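Two weeks of picking things up and putting them down

Jul 18, 2025

So I promised a few people I'd write up what my summer job is, because "I pick things up for a living" was getting me some funny looks at my cousin's barbecue. Fair warning, this is long and I'm writing it on a Friday evening with a sore thumb.

The short version: we're gathering demonstrations. Somebody holds a gripper in their hand, does an ordinary little chore with it, and the camera on the gripper records everything. Later all of that goes into a learning system, which is supposed to work out how to do the same chore with an arm. I'm on the first half of that. The learning part belongs to Matúš Procházka and I mostly see it as a progress bar on his monitor.

The project is called Sincombe (no idea where the name comes from, I've asked twice and got two different answers). I started in June and spent the first days just reading the task sheets, which have sentences in them like "grasp the item, transport the item, release the item." I thought, great, I've been training for this since I was a toddler! Then I tried folding a dish towel with two soft pads instead of fingers and had to take all of that back.

It's really hard to describe how dumb your hand feels. You squeeze, the pads close, and the towel slides off to one side like it had somewhere else to be. You can't feel the fabric. You have to look at it, and you have to look at it from where the camera is looking, or the recording is useless because your own wrist is in the way of the interesting bit. My first morning I did 29 towel folds and we kept 2. Two! Matúš was very nice about it. He said his own first batch was worse and then wouldn't show it to me.

What gets a recording thrown out, you ask? Mostly boring stuff. Starting before the item is in view. Fumbling around at the end and forgetting to press stop, so there's half a minute of me looking for my coffee. Going too fast is a big one. I'm a fast mover in general, I walk fast, I eat fast, and apparently when I put a cup on a shelf I kind of fling it. The system would happily learn flinging. So I've been slowing down, and now I do it at home too. My roommate asked if I was feeling okay while I was unloading the dishwasher.

The other thing I didn't expect is how much they want you to mess up, in a particular way. If every recording is a perfect grab on the first try, the system never sees what to do when a grab goes a bit wrong. So there's a column in the log for "recovered," where you miss, back off, line up again and get it. Those are gold. But they have to be real misses! I tried faking one last week and Vlastimil Kratochvíl spotted it straight away on playback. He says a fake miss always looks too polite.

Some of us wear a camera on the head as well, so there's a second view from above to go with the one at the hand. It took me a couple of days to stop nodding when people talked to me. Nodding with one of those on makes the playback look like a boat trip.

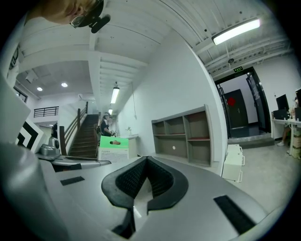 What the gripper sees between takes, stairs and shelving and all. Black pads in the middle, somebody's headgear peeking in at the top left.

I like looking through the stuff between takes, more than I probably should. You get to know the place from the gripper's point of view, with everything around the edges bent like the back of a spoon. There's a lot of ceiling in it. If the learning system ever becomes an expert in anything, my money is on fluorescent lights.

We did have a rough patch with labels. Each recording gets a short text saying what happened, and we'd all been writing them however we liked. I wrote "puts cup on shelf," Vlastimil wrote "cup to upper shelf, left," and somebody (me, on a tired afternoon) had written "cup thing again." Matúš pulled out 59 recordings that could have meant almost anything and we went through them together, one at a time, arguing about whether "next to" is the same as "beside." It took until dinner. We've got a word list now, taped up by the desk, and "thing" is not on it.

There's also the question of variety, which I find kind of fascinating. You'd think the best plan would be to set up one table really neatly and do the same task until you drop. But then it only learns that table. So we shuffle. Different cup, different side, lights on over there, someone walking past in the background. The Brabec people, who share some of their task sheets with us, apparently change the starting spot every single take. We do it every few takes, and I'm the one who shuffles, so I get to be creative. I put a sock in the mug lineup on Wednesday. It stayed in.

My numbers are way better now, by the way. I did 134 takes this week and most of them were usable, and I've gotten as far as zippers. Zippers are awful. You need one side held still while the other moves, so it's a two-gripper job, and my left hand has the coordination of a pigeon. If anyone has tips for becoming ambidextrous at 26, please leave them in the comments.

A couple of you asked whether it's creepy, teaching something to do what I do. I haven't found it creepy so far. Mostly I come home and notice things, like how my grandma opens a jar by turning the jar and keeping the lid still, and I think, oh, I have to try that one on Monday. I don't know if that counts as an answer.

Next week we start on boxes: opening flaps, closing flaps, getting things out without tipping the whole box over. Vlastimil says up to half a day just for flaps. I've bought thumb tape.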